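Section 4: Setting up the gripper and the practice table

Clarlow bench arm, user guide, revised 2025-03-12

By now the arm should be bolted to its overhead rail, the controller should be showing a steady green light, and you should have worked through the brake test in Section 3. If the brake test gave you any trouble at all, please go back and sort it out before you carry on. We know it is tempting to press ahead once the arm is up and looking handsome, but everything in this section has you working with your hands close to the fingers, and we would much rather you were a day late than sore.

You will need the small hex key from the accessories bag, the torque driver, the lint-free cloth, the Flinetti cable (the grey one with the angled plug) and the Endanetti software already installed on the computer that runs your cell. Allow a good hour the first time. Nhàn Doãn, who has fitted more of these than the rest of us put together, still likes to have a cup of tea within reach and the telephone out of reach.

4.1 Fitting the gripper

1. Put the arm in its service pose. On the pendant, choose Arm, then Service, then hold the blue key until the arm has come to rest with the wrist hanging straight down.

2. Press the stop button and leave it pressed. The brakes hold the arm by themselves, so you needn't support it.

CAUTION: Never fit or remove the gripper with the stop button released, even if the program is paused. A paused program can be resumed from the computer by somebody who can't see you.

3. Wipe the mounting face of the wrist and the top face of the gripper with the dry cloth. A single crumb of swarf between the two will tilt the fingers, and you will then spend a miserable afternoon hunting for a fault in the calibration.

4. Offer the gripper up so that the notch on its collar meets the pin on the wrist. It should slide home with very little effort. If it sticks, take it down, turn it a touch and try again. Please don't tap it with anything.

5. Put in the screws by hand, going across the circle and not round it, then tighten them in the same order with the torque driver at its factory setting.

6. Plug in the Flinetti cable and leave a gentle loop of slack at the wrist. Turn the wrist by hand through its free play to check that the loop doesn't snag.

Note: If you bought your gripper before August, the collar has no notch. Line up the two painted dots instead.

4.2 Waking the gripper

1. Stand clear, release the stop button and wait for the pendant to chime.

2. Choose Tool, then Find tool. The pendant should name the gripper within a few seconds. If it shows code 442 instead, the cable isn't fully seated. Press the stop button again, push the plug in until it clicks, and repeat.

3. Choose Tool, then Exercise. The fingers will open and close 3 times. Listen as well as look. A soft whirr is what you want, and a regular tick usually means one of the finger links has been put on without its washer.

4. Set the closing force to 200 on the pendant's scale. You can raise it later for heavier things, but this is a kindly value to learn with.

4.3 Laying out the practice table in the simulator

Before the arm picks up anything real, we ask you to rehearse in Endanetti. It costs nothing to drop a simulated vase, and the habits you form there carry over very well.

1. Open Endanetti and choose New bench, then Household mix. The program fills the table with everyday objects of different heights and shapes.

2. Choose one object as your target. Marina Zacharopoulos, who wrote the lessons, suggests the red vase for a first attempt. It has a slim neck to go for and a round body that soon shows you if you have come in crooked.

3. Set the approach speed to Slow and tick Stop before contact.

4. Press Rehearse. When the arm halts, turn the view and compare it with the picture.

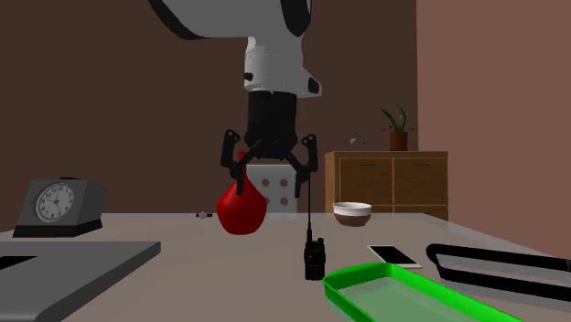

Figure 4-1. Simulated bench, gripper close to the vase with its fingers spread apart.

5. Check the fingertips first. They should be apart, with open space between them, and the wrist should be close to vertical. If it leans noticeably, go back to 4.1 and look at the collar.

6. Next, look for tall, thin things near the fingers. The two-way radio is the one that catches people out, as its aerial stands a long way above its body. Drag it further off if you aren't happy with the gap, then rehearse again.

7. When you are content, choose Save bench and give it a name you will recognise next month.

Note: The simulator doesn't know about your cable. An approach that looks lovely on the screen may still pull the loop tight on the real arm, so run each new approach once at Slow with your hand resting on the stop button.

4.4 Looking after the gripper

Wipe the fingertips at the end of each working day. After every 96 hours of running, check the finger link screws with the hex key and repeat the exercise in 4.2. Write the date in the log at the back of this guide, even when all is well, as the service desk will ask for it.

Spare fingertips and washers come from Gavalas and should be changed in pairs. For anything that puzzles you, write to Najwa Boutros at the service desk and tell her the code on the pendant and the name of your saved bench.

Section 5 deals with teaching the first real pick.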